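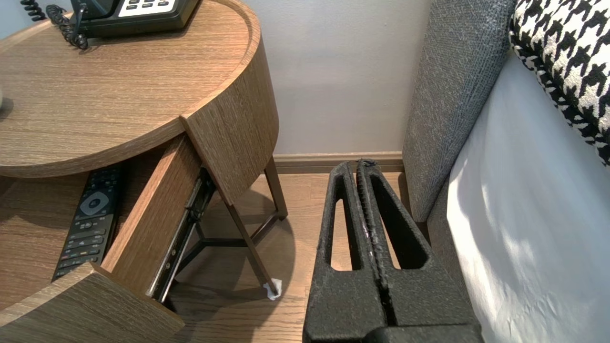
Mascombe > Visits > Radebe open afternoon

News Visits Reviews Archive Contact

I went to Radebe in December wanting to know how much of a robot's housework is the robot's. Thandeka Venter, who runs the teaching floor, put me in front of the bedroom setup and let me watch an operator drive the arm by remote control. The round nightstand had its curved drawer swung open with a black TV remote lying in it, and the gap between that and the bed is narrow. I wouldn't want to steer two fingers through there myself. The operator did the drawer 14 times while I stood there and I'd call 12 of them clean.

Then they let the policy, named Anton, try it alone. It did fine until Nomvula Mtshali, at my request, turned the nightstand a little. After that it pushed at the wrong spot and she stopped it.

The handout says 3,769 demonstrations. I asked how many were in other rooms and got 358 -- all from one building. Venter says more are coming. I'd like to go back when they have them, and pick the room.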